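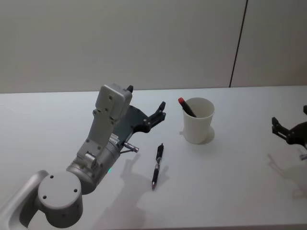
Pale gray next to silver-gray.

How to Pick a Gray Paint You Can Live With

Posted by Donal Nic Giolla, 2018-01-18

I have painted our back hallway gray more times than I care to admit, and the first two tries came out looking like a rain cloud and a baby blanket (my wife still brings up the blanket one). Gray is a sneaky color! Almost every can has a little blue, green or purple hiding in it, and you won't notice until it's all over your walls.

Start by carrying a plain sheet of printer paper into the paint store. Hold each color chip against it, and whatever tint is hiding in there will usually show itself right away. Bring home your favorite 4 and no more, or you'll be at it until August.

Next, paint your samples on poster board instead of on the wall. Give each board two coats and leave an inch of bare white at the edges. Now you can move them around, which is half the fun: behind the sofa, beside the trim, in that dark corner by the closet. Look at them at breakfast, at noon, and again after supper with the lamps on. Our hallway faces north, so anything cool turned downright gloomy in there, and I ended up with a warmer gray than I'd ever have chosen from the chip.

Live with the boards for a few days before you buy the big can. If you keep walking past one without minding it, that's a good sign. When you do buy, write the color name and the finish on a piece of tape and stick it inside a cabinet door, where you'll find it when the wall needs a touch-up.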